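# Quem somos (e como foi o nosso dia de portas abertas)

Oi! Eu sou o Everaldo Sampaio e escrevo esta página em nome da Bular, a oficina de robótica que ocupa o segundo andar do prédio da Clukport. Somos 6 pessoas, uma cafeteira barulhenta e uma lista de tarefas que nunca encolhe. Ensinamos braços robóticos a lidar com coisas de casa: travesseiros, roupas, potes, tudo aquilo que amassa, dobra ou rola para fora da mesa.

Sempre me perguntam como é um dia de trabalho por aqui, então resolvi contar pela visita de 5/14/23, quando abrimos a porta para a vizinhança e para os alunos do curso técnico Ansari. Vieram mais de 100 pessoas! Eu tinha comprado pão de queijo para metade disso.

A primeira parada foi a célula dos dois braços, que a gente chama de Clolholm (o nome veio de um sorteio e ficou). O papel de parede de passarinhos fez mais sucesso do que eu esperava – uma senhora quis saber onde comprar para o quarto da neta.
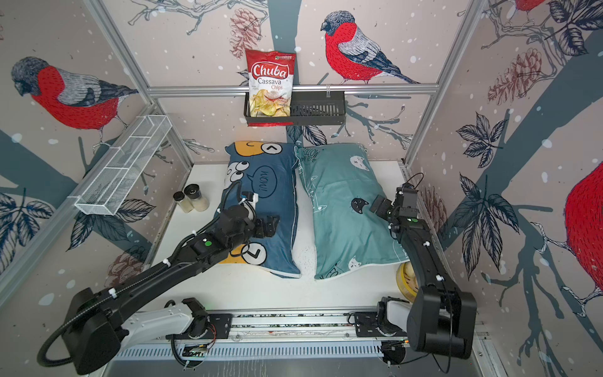
*Os dois braços trabalhando com os travesseiros na nossa célula de dom-fafes.*

A tarefa do dia era lidar com travesseiros, e parece bobagem até você tentar. Um objeto rígido fica do jeito que você deixou. Já o travesseiro afunda de um lado, estufa do outro e muda de forma toda vez que alguém encosta. Passei boa parte da manhã explicando isso com uma almofada do sofá da recepção na mão, jogando de um visitante para o outro, e acho que funcionou melhor que os meus slides. 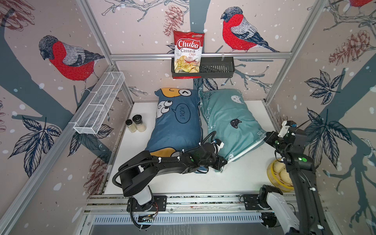
As perguntas dos alunos foram ótimas. Quiseram saber por que dois braços, se um não bastava, e quanto tempo leva para o sistema aprender uma tarefa nova. Respondi que depende muito: para uma tarefa com tecido, costumamos juntar umas boas semanas de tentativas, e na última campanha chegamos a 500 repetições antes de ficar satisfeitos. Um rapaz perguntou se dava para levar um para casa para arrumar a cama. Entra na fila, amigo, eu pedi primeiro.

Depois mostramos o que as câmeras dos punhos enxergam. Muita gente imagina uma visão geral da mesa, bonitinha, e leva um susto ao ver tudo tão de perto (eu também levei, no meu primeiro dia).
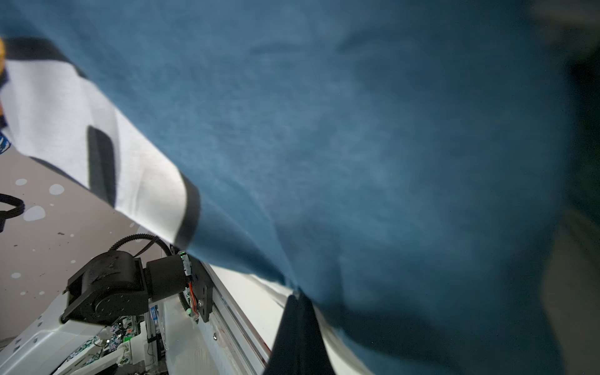 *Malha azul-esverdeada vista do punho, com o dedo da garra junto ao tecido.*

Com tecido macio, essa visão de perto ajuda bastante: dá para acompanhar as dobras bem onde a garra está chegando. Em compensação, qualquer pano mais volumoso toma conta da tela, e aí a gente precisa juntar o que cada câmera mostra para entender a cena inteira.

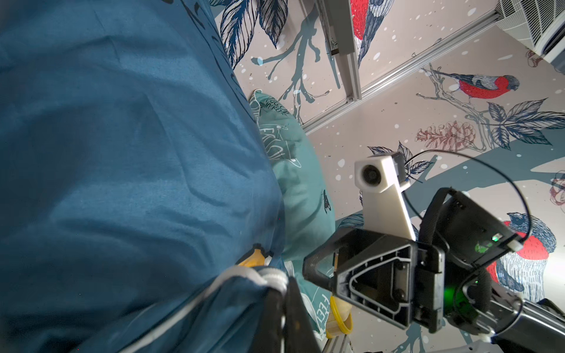

Fora os dias de visita, a nossa rotina é bem menos movimentada. Chegamos às 8, conferimos cabos e parafusos, escolhemos os objetos e passamos o resto do dia testando, anotando e discutindo por que aquela dobra saiu torta. Quem trabalha aqui vem de lugares bem diferentes – tem gente de mecânica, de programação e até uma ex-costureira, que entende de pano mais do que todos nós juntos.

A próxima visita aberta fica para setembro. A entrada é gratuita, crianças são bem-vindas acompanhadas de um adulto, e turmas de escola podem combinar um horário só delas. É só passar na recepção da Clukport e deixar o nome comigo. Dessa vez eu compro mais pão de queijo!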